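제4장 식기의 유통과 재고 관리

학습 목표
이 장을 마치면 다음을 할 수 있다.
업소용 식기가 제조사에서 식당까지 가는 경로를 설명한다.
품목 코드와 규격 표기를 읽고 발주서를 작성한다.
파손율과 교체 주기를 계산하여 적정 재고를 정한다.

4.1 식기는 왜 따로 관리하는가

외식업 회계에서 식기는 애매한 자리에 있다. 냉장고나 오븐처럼 여러 해에 걸쳐 감가상각하는 설비로 보기에는 단가가 낮고, 냅킨이나 세제처럼 쓰면 없어지는 소모품으로 보기에는 수명이 길다. 많은 업소가 개업할 때 한꺼번에 사들인 뒤 장부에서 잊어버린다. 그러다가 단체 손님이 든 날 접시가 모자라서야 수량을 확인한다.

이 장에서는 식기를 하나의 재고 품목으로 다룬다. 식재료 재고와 원리는 같지만 차이도 있다. 식재료는 팔려 나가면서 줄고, 식기는 손님상에 나갔다가 돌아온다. 줄어드는 원인은 파손, 분실, 그리고 이가 빠지거나 무늬가 벗겨져 더 쓸 수 없게 되는 폐기 세 가지이다. 따라서 식기 재고를 계산할 때에는 판매량보다 회전 횟수와 손실률이 중요하다.

4.2 유통 경로

업소용 식기의 유통은 크게 제조사, 도매상, 주방용품 전문점, 업소의 순서로 이루어진다. 규모가 큰 체인은 제조사와 직접 계약하고, 개인 식당은 대개 전문점이나 온라인몰에서 산다. 직접 계약은 단가가 낮은 대신 최소 주문 수량이 크고 납기가 길다. 전문점은 낱개로도 살 수 있으나 같은 무늬가 언제까지 들어올지 보장하지 않는다.

무늬의 단종은 실무에서 자주 부딪히는 문제이다. 이 장의 사례로 쓰는 식기 도매업체 제티라(Jetira)의 경우, 취급 품목 3813개 가운데 743개가 한 해 사이에 단종되었다. 다섯 품목 중 하나꼴에 가깝다. 단종된 무늬를 쓰던 업소는 비슷한 접시를 섞어 쓰거나 전량을 바꾸어야 한다. 발주 담당자는 처음 계약할 때 무늬의 공급 예정 기간을 문서로 받아 두는 것이 좋다.
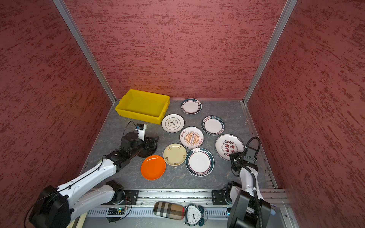
무늬가 섞이는 것을 처음부터 받아들이는 업소도 있다. 분식점이나 구내식당에서는 지름과 높이만 맞으면 무늬가 달라도 같은 품목으로 묶어 관리한다. 이 방식은 보충이 쉽고 재고가 적게 든다. 반면 코스 요리를 내는 식당에서는 한 상에 오르는 접시의 무늬를 맞추어야 하므로 무늬별로 재고를 나누어야 하고, 같은 좌석 수라도 여유분이 더 많이 필요하다.

4.3 규격과 품목 코드

접시의 크기는 지름으로 표기한다. 국내에서는 센티미터와 인치가 함께 쓰이므로 발주서에는 반드시 단위를 적는다. 타원 접시는 긴지름과 짧은지름을 차례로 적고, 면기와 공기는 입지름과 높이를 적는다. 겹쳐 쌓았을 때의 높이도 확인해야 한다. 선반 한 칸에 들어가는 수량이 이 값으로 정해지기 때문이다.

제티라의 품목 코드는 재질, 형태, 크기, 무늬의 순서로 되어 있다. 재질은 영문 한 글자로 나타내며 도자기는 P, 멜라민은 M, 유리는 G이다. 형태와 크기는 숫자로, 무늬는 공급 계열의 이름으로 나타낸다. 예를 들어 힐스테드(Hillstead) 계열과 블록샴(Bloxham) 계열은 지름이 같아도 굽의 폭이 달라 서로 겹쳐 쌓을 수 없다. 코드의 앞부분만 보고 주문하면 이런 착오가 생긴다.

4.4 손실률의 계산

손실률은 일정 기간에 없어진 수량을 기초 수량으로 나눈 값이다. 기간 중에 새로 들여온 수량이 있으면 기초 수량에 더한 뒤 기말 수량을 뺀다.

손실 수량 = 기초 수량 + 매입 수량 - 기말 수량
손실률(%) = 손실 수량 ÷ 기초 수량 × 100

어느 연회장의 8월 초 접시 수량이 2899장이고, 그달에 매입이 없었으며, 월말 수량이 2783장이었다고 하자. 손실 수량은 116장, 손실률은 4.0%이다. 이 연회장의 운영 책임자 레바티 카르타는 손실의 원인을 알기 위해 파손 기록지를 세척실과 홀에 따로 두었다. 기록을 모아 보니 파손은 손님상에서보다 세척실에서 더 많이 일어났고, 특히 세척기에서 꺼낸 접시를 옮겨 쌓는 단계에 몰려 있었다.

기록지에 적힌 파손 수량과 계산으로 얻은 손실 수량은 대개 일치하지 않는다. 그 차이가 분실이거나 기록 누락이다. 차이가 매달 비슷하면 기록 방법을 먼저 점검하고, 어느 달에 갑자기 커지면 그달의 출장 행사와 외부 반출 내역을 확인한다.

생각해 보기
자신이 자주 가는 식당 한 곳을 골라 식기의 무늬가 통일되어 있는지 살펴보고, 그 식당이 무늬별 관리와 규격별 관리 중 어느 쪽을 택했을지 추정해 보자. 다음 절에서는 손실률을 바탕으로 안전 재고를 정하는 방법을 다룬다.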